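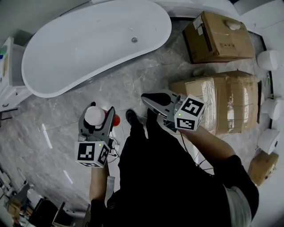 Lillow House Residents' Meeting, September

Minutes taken by Magdy Abdel Hamid, who was asked again because he owns a pen.

1. Previous minutes
Approved. Rigoberto Muñoz wished it recorded that he did not "storm out" last time. He left at a normal speed.

2. Second-floor bathroom
The white freestanding tub is in the room. Its position was debated for longer than some marriages. Rigoberto wants it turned so the drain end faces the door; Magdy wants it left alone until the plumber from Montoya has seen it. Left alone, 7 votes to 4.

The gray marble-pattern floor tile was generally liked. One resident finds it cold to look at and was invited to buy a bath mat.

The cardboard boxes are still in there. Whoever ordered from Manden is asked to open their own boxes and take the packaging down to recycling, tape removed. Small items are not to be stored on top of the white vanity cabinet, which will be wanted for toothbrushes. 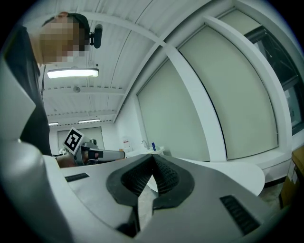 3. Blinds and lights
The pale green-gray blinds stay. A motion to replace them with something "less dentist" failed for lack of a second. Fluorescent tubes will come out of the bathroom kitty – $60 set aside, Magdy holding the receipts.

4. Paint
Hesisum sent a color card with 81 whites on it. Discussion was stopped at the ninth.

5. Any other business
Rigoberto asked who gets the first bath. Tabled.

Actions
Magdy: call Montoya, buy tubes.
Rigoberto: return the color card, boxes if unclaimed.

Closed at 8:40 p.m.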